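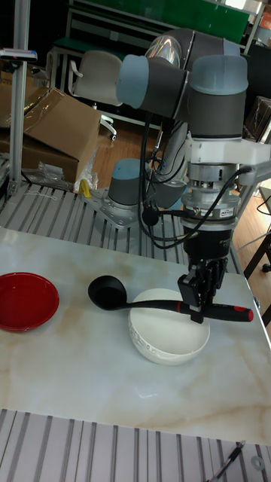 Fig. 4. Black ladle over a marble-patterned tabletop.

4. First Soup: Setting Up Your Quaye Countertop Kettle

Read this section before you plug anything in. We know you won't, so the important parts are marked Caution.

4.1 Placing the kettle

1. Pick a flat, hard surface. A folded dish towel is neither.
2. Leave a hand's width of space on every side. The vents are at the back, where everyone likes to push things.
3. Run the cord straight to a wall outlet. The kettle draws 2,120 watts and will not share politely with a toaster.

Caution: Do not use an extension cord, including the good one.

4.2 Rinsing

1. Wash the inner pot with warm water and dish soap. Dry the outside completely.
2. Seat the pot and turn it until it clicks. If it doesn't click, it isn't seated - pushing harder has never helped.
3. Fill with plain water to the lower line and press BOIL.
4. After 25 minutes, switch off, let it cool and pour the water away. It may smell faintly of factory. Your soup should not.

4.3 Setting the hold temperature

1. Press and keep pressing HOLD until the display blinks.
2. Use the arrows to choose 161 (degrees Fahrenheit).
3. Wait. There is no confirm button. The display stops blinking when it feels ready.

Note: Power cuts erase this setting. They also erase the clock, which you were probably ignoring.

4.4 Serving

Stir from the bottom before the first bowl, or the last guest gets all the barley. Rest the ladle on a plate between servings. Left standing in the pot, it keeps the lid from closing and the kettle will beep about it until you give in.

Caution: Lift the lid away from you. Steam exits first.

For descaling, see Section 7. For the beep, see Section 9.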